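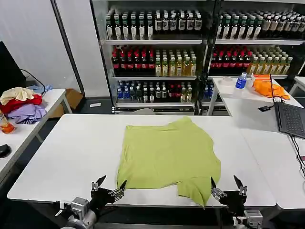
Lime green and creased, on a white table.

Belach Travel Steam Iron, review by Evaristo Becerra
Sun 10 November

I bought the Belach in April to replace a full-size Bednarek that had started leaking from the soleplate. It was sold as a travel iron, but I have used it at home for everything except bed sheets. It weighs 637 grams empty and the tank holds 100 ml.

Heating up is quick. The light goes out before I have finished filling the measuring cup for the next round. The dial has three marked settings and I mostly leave it on the middle one. On cotton knits the middle setting with steam is enough. Linen needs the top setting and a spray bottle, and even then the collar took me two tries.

The tank is the weak point. It runs dry after a couple of shirts, and the filler cap is on a rubber strap that gets in the way of the cup. The old Bednarek had a sliding door there, which was easier. The steam button is stiff and sits a little too far forward for my thumb.
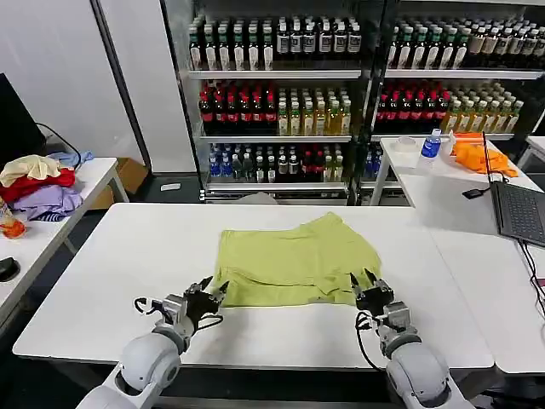 Pressing out fold lines is what I use it for most, and it does this well. The narrow tip lets me run straight along a crease without disturbing the cloth on either side. Knits that have been on a shelf get marks in the usual places. The pale lime garment, for instance, has a fold line across the lower part and a doubled-over hem close to the bottom. With something like that I open the hem flat first and do the line second, with one burst of steam. Pressing over a doubled hem leaves a ridge on the front.

The cord is too short for my kitchen. I measured the one on the Bednarek and it was longer by the width of a chair. Winbridge sells the Belach with a heat-proof pouch, which fits if you wrap the cord loosely. 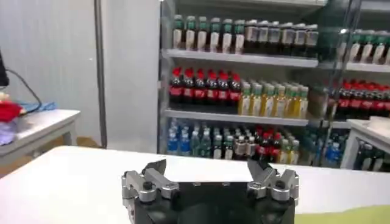
Crescencio Mendoza wrote to say that his Belach spat brown water after one summer, and that a rinse with plain vinegar fixed it. Mine has not done this so far, but I use filtered water. The manual says to descale after 24 fills.

I paid full price at the Winbridge store on Skorkesgate. I would buy it again for trips, and for home use if you only iron a few things at a time.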